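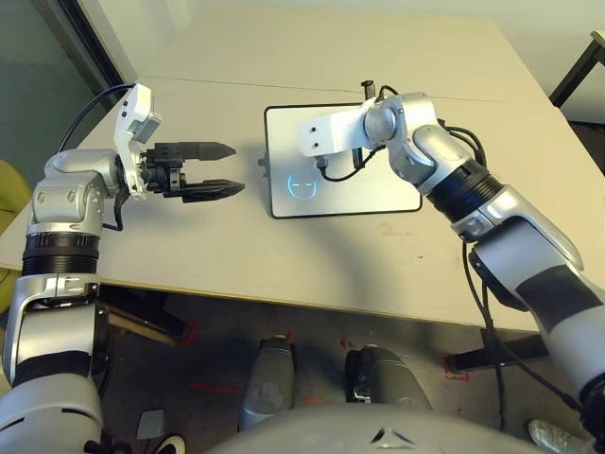 Weight cut rules at regional level – what is your commission doing?

clinchwork_701
Irer Fight Series has moved its weigh-in to 8 am the day before, with a second check on the morning of the bout. Regain is capped at up to 4 kg. Over that, the bout goes to catchweight and the heavier fighter forfeits part of the purse. Has anyone cornered under this yet?

southpaw_lema
Cornered Gladys Koech on the January card in Lema. She weighed in at 56.7 and was 59.9 at the second check, so no problem. The limit is workable if the athlete walks around within eight per cent of the class. Past that you are rehydrating to a number, and I don't like it.

grt_ham
Disagree with the whole approach. A cap on regain penalises the fighter who rehydrates properly. You end up with someone dry at the second check who drinks after it. Hydration testing by urine specific gravity is the better control.

southpaw_lema
Specific gravity can be gamed with water loading. I've watched it done.

grt_ham
So can a scale. At least with a gravity test you have a medical threshold to argue about.
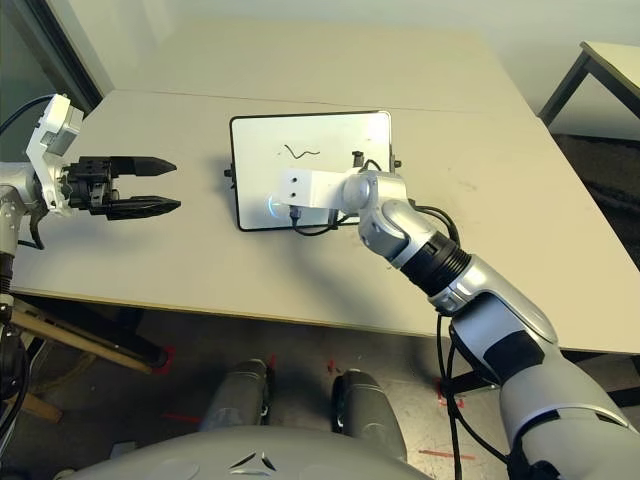
Reply 6 – clinchwork_701

Fair point on the threshold. The cost matters too, though. Our last show at Clerside sold 1,015 tickets, and the promoter already pays for two ringside doctors.

m_tarrant
Wycliffe Magesa missed by 1.1 kg on the second check and still fought. He lost a decision, with his output well down in the third. One bout proves nothing, but he used to cut from two classes up and has now moved to welterweight.

grt_ham
He should have moved two years ago, cap or no cap. His coach at Sasoven told him so.

southpaw_lema
Agreed on that much. Does the forfeited share go to the opponent or to the commission? Our bout agreement didn't specify.

clinchwork_701
Opponent, per the revised agreement. Check clause 4.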